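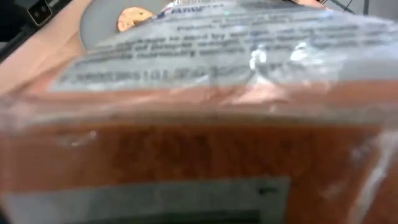 A clear package with its label still on, the way most of my dry stuff starts out.

I've been promising a post on dry goods since before December, and Randi Dalen has now asked me twice, so let's go. It covers spices, lentils, crumbs, flour, seeds and all the other things that come in crinkly film and end up at the back of a shelf.

First thing, and I'll die on this hill: cut the label off and keep it. For years I poured everything into nice matching jars and threw the wrapper in the trash, and then I'd stand there on a Wednesday night with three jars of orange powder, sniffing. One was hot paprika. It did not belong in the rice pudding. Now I snip out the strip with the name and the date and tape it to the back of the jar with wide clear tape. Looks fine from the front, and when the jar goes in the dishwasher I peel it off first (or forget, and then it's soup).

Open bags straight across, not down the side. I know the little tear notch is tempting! But it almost always runs off at an angle and then you can't fold the top down. Scissors, one cut, fold over twice, clip. Wooden clothespins beat every bag clip I've bought, and I've bought plenty.

For anything powdery, tap the bag on the counter a few times before you cut so it all settles down to the bottom. Then set your jar inside a big mixing bowl and pour. Whatever misses the jar lands in the bowl and goes right back in. My funnel lives in the garage these days.

Paprika, chili powder and anything else red or orange wants a dark cupboard. I used to keep mine on the windowsill over the sink at the old place in Midtbø and they went the color of cardboard by summer. They still taste of something at that point, just not much. Keep them away from the stove too — the shelf right above the burners is the handiest spot in the kitchen and the worst one for spices. Mine are in a drawer now, lying down, names facing up.

And please don't shake the jar over a steaming pot. The steam gets in and you have a brick by the weekend. Shake it into your hand or onto a spoon. If you already have a brick, poke it with a skewer, put the lid on and give it a good rattle. A few grains of dry rice in the jar help keep it from happening again.

Bread crumbs: I make my own from heels and leftover rolls, dried in the oven at the lowest heat until they snap. Let them cool all the way before you bag them. All the way! A warm crumb in a closed bag means mold. I toss in a spoonful of paprika and a little salt before they go in the freezer and then they're ready for fish or the top of macaroni.

Red lentils I buy in big bags and split up. I weigh out 70 grams per person for soup, 80 if there's no bread with it, and keep the bags flat in a shoebox, standing up like file folders. Same for split peas.

Flour and whole grains get a few days in the freezer when they come home, before they go in the pantry. Liv Bakke taught me that one after I had moths in the oatmeal, the muesli and, somehow, a box of tea lights. Let the bag come back to room temperature before you open it, or the damp settles right on the flour.

Stained plastic tubs, the ones that have gone orange from tomato or curry: wipe the inside with a little cooking oil on a paper towel, then wash with hot water and dish soap. Then set them out in the sun for an afternoon. It won't get every bit, but mine went from traffic cone to pale peach.

Next time, the freezer. I found a bag in there labeled "good one" and I have no idea what it is.

Filed under: Pantry, Storage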